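Reading the rain books at Skesdale

I spent most of February in the record office at Skesdale, reading rainfall registers that were kept at a private estate called Plilanura.

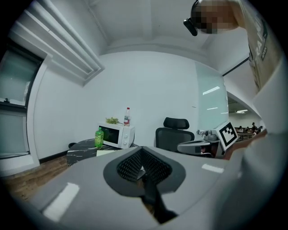
The registers are small, bound in cloth, and ruled by hand. Each page covers one month, with a column for the date, a column for the rain in inches, and a wide column on the right headed "Remarks." I had gone there for the rain figures, and by the second morning I was reading the remarks first. It is slow work and it is done bent over. After an hour of it my posture is the same as the person leaning in at the upper right of the photo. The office opens at nine and closes for lunch, so a full day gives you less than you would think. I got through a volume and a half on a good day, less when the hand was bad.

I should say what the project is. I am trying to find out how ordinary landowners measured rain in the years before a standard gauge was common, and what they thought the measurements were for. The printed tables that came out later make it look as though everyone was doing the same thing with the same equipment. Anyone who has opened the original books knows otherwise. Gauges were put on roofs, on walls, on lawns, under trees. They were read at breakfast, or at noon, or whenever someone remembered. When the numbers were copied into a table for the county, all of that fell away and only the inches were left.

The Plilanura books are useful because the keeper wrote down where the gauge was. It started on the roof of the stable. After six years it was moved to the kitchen garden, and there is a note saying that the new position "gives more than the old in every month but one." Most people working on this period will know that a gauge on a roof tends to catch less than one near the ground, mainly on account of the wind. The keeper seems to have noticed this without having read it anywhere, or at least without saying so. For 15 months both gauges were kept going, side by side in the book, in two colors of ink. I have transcribed all of those months and I think they are the best thing in the collection.

The catalog entry doesn't mention any of this. It says "Estate weather diaries, incomplete," and gives the number of items. I would have passed over it if I had not been looking for something else under the same heading.

Incomplete is fair. There are gaps, and the gaps are not random. Two of the longest fall in late summer, when I assume everybody on the estate was busy with the harvest. Another comes after a flood, and it is a frustrating one. The river came up, the remarks column says the lower meadow is under water and the footbridge has gone, and then there is nothing for 90 days. When the entries start again the handwriting is different. I looked for an explanation in the estate letters and did not find one. The letters for that year are mostly about drains.

I want to say a little about the remarks themselves, since they will probably get a section of their own when I write this up. They are short. A typical one is "Small rain, wind W., hay spoiled." Another is "Fog till noon. Could not see the church." Now and then there is something odder, like a note that the gauge was found full of leaves and the reading was "put down by guess." That kind of admission is valuable. I have used plenty of printed series where the same thing must have happened and no one wrote it down.

The question I keep coming back to is whether the keeper changed what was being measured by changing how it was written up. In the early volumes the remarks are about work: plowing, mowing, carting, whether the road was passable. In the later ones they are about the sky. Cloud types start to appear, with the Latin names, some spelled wrong. The farm drops out almost completely. You could read that as a diary turning into a scientific record, and that was my first thought. But it happens at the same point as the change in handwriting, so it could just as well be that a new person took over with different interests. I don't have enough yet to choose between the two.

On the practical side, I am transcribing into Clerkance, which I moved to last fall after losing patience with spreadsheets. It lets me keep the number and the remark together and attach a note on how sure I am of each. It is less good at fractions. The early entries give rain in eighths of an inch and I have had to type them in as text and convert them afterward. So far I have 128 pages done, with the conversions checked for all but the last volume.

There is also the McAlister set, which I have not seen yet. This is a run of rain books from the next valley over, covering part of the same period, and it is still in private hands. If the two overlap in the flood year, I may be able to fill in what is missing from Plilanura, or at least get an idea of how long the water stayed up. I have written to ask about access and been told that the boxes are in an attic and will have to be brought down. No date so far.

A few small notes for anyone planning to use the Skesdale office. Pencils only. The catalog online is older than the one on the shelf, so ask for the shelf copy. Large volumes have to be ordered by four in the afternoon for the next morning, and the foam rests go quickly, so take one when you arrive. The heating is at the far end of the room and the map tables are near it — if you can make a case for needing a map, make it.

I am going back once more before spring to check the two colors of ink against each other. In my photographs the brown and the faded black come out nearly the same, and there are four pages where I am not certain which gauge I am reading. Until that is settled I am leaving those pages out of the comparison.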